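## 4. Fitting and setting up the Zonden wall heater

Read this section through before you drill. The heater must be fixed to a sound wall and connected to a fused spur by a qualified electrician. The numbers apply to the Inton model as well, except where a note says otherwise.

### 4.1 Choosing the position

1. Pick a wall that can carry the weight. Brick and block are suitable. On a stud wall, fix into the studs.
2. Leave at least 300 mm clear on each side of the heater and 300 mm between its top and any shelf.
3. Keep the heater away from curtains, towels and anything hung on a line.
4. Check for pipes and cables with a detector. Mark what you find in pencil.

**Caution:** do not fit the heater directly below a socket outlet.
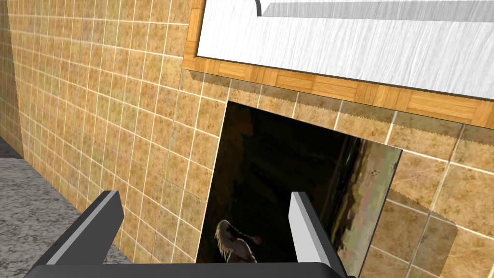
### 4.2 Fixing the bracket

1. Hold the paper template against the wall and level it. Tape it at the corners.
2. Mark the four holes. The outer pair are 84 mm above the inner pair.
3. On tiled walls, stick masking tape over each mark and use a tile bit at low speed, without hammer action. Change to a masonry bit once you are through the glaze.
4. Clear the dust, push in the plugs and screw the bracket on. Tighten the screws by hand — a power driver can crack a tile.
5. Hang the heater on the two upper hooks and press the bottom edge until it clicks.

**Note:** the Inton bracket has a third hook in the middle. Leave it unused on walls that are not quite flat.

### 4.3 First switch-on

1. Remove the film from the front panel.
2. Open a window. There may be a slight smell for the first hour as the coating warms up.
3. Turn the supply on at the spur. The display shows a dash, then the room temperature.
4. Hold the centre button until the display flashes, then set the clock with the arrow buttons.
5. Run the heater at full output for one hour, then let it cool.

If the display shows E2, turn the supply off and wait five minutes before trying again. If E2 comes back, contact the Asville service desk and quote part number 2392 for the sensor.

### 4.4 Setting the timer

The timer has two heating periods a day. The first is set at the factory to start at six in the morning, and most people will want to change it.

1. Press the clock button once for the first period or twice for the second.
2. Set the start time, press the centre button, then set the end time.
3. Press the clock button again to save.

Settings are kept for a short power cut. After a long one, the clock has to be set again — the timer periods stay as they were.
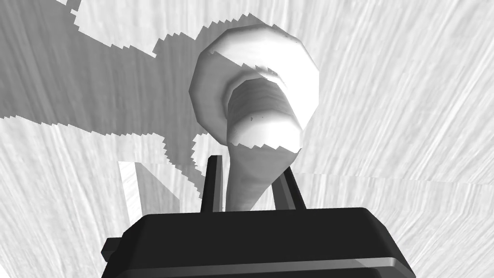 **Can the heater be left on the timer while the house is empty?**
Use frost mode for that. Hold the down arrow until a snowflake appears; the heater then comes on only when the room gets close to freezing.

### 4.5 Cleaning

Turn the supply off and let the heater cool fully. Wipe the front with a damp cloth and a little washing-up liquid. Vacuum the lower grille every few months, and more often if you have pets. Do not use cream cleaner on the display.

Section revised 2018-06-04 by Rasa Koppel. Owners of the older Ruppert heater should use the separate leaflet, as its bracket and wiring are different.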